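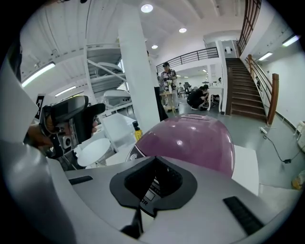

Vasylenko

Home News Opinion Workplace Contact

The discussion of automation at work is usually conducted in terms of posts gained and posts lost. At Clokano, where staff have been asked since July to record ordinary tasks with hand-held grippers, the more pressing question is what becomes of a person's skill once it has been recorded.

The work is physical and often tiring. People stand, crouch at low tables and repeat the same small movement until it has been captured properly. The target set for each team is 1000 recordings, in sessions of 90 minutes. Management describes this as light duty. Those with sore wrists may take another view – and they should be heard before the target is raised.

There is also the matter of credit. A robot trained on these recordings will carry the habits of the 26 employees who made them. Their contracts, drawn up before the Buvis programme began, say nothing on the subject. In our opinion they should. A modest payment for each accepted recording, and a right to refuse without loss of hours, would be a fair beginning.

We do not oppose the programme. Some of the tasks concerned are dull, and few would miss them. But staff who teach a machine their work are doing a second job, and it ought to be named, graded and paid as one.

Recent items
Flarkolel: shift patterns under review
Rest breaks and repetitive work
Who owns a training record?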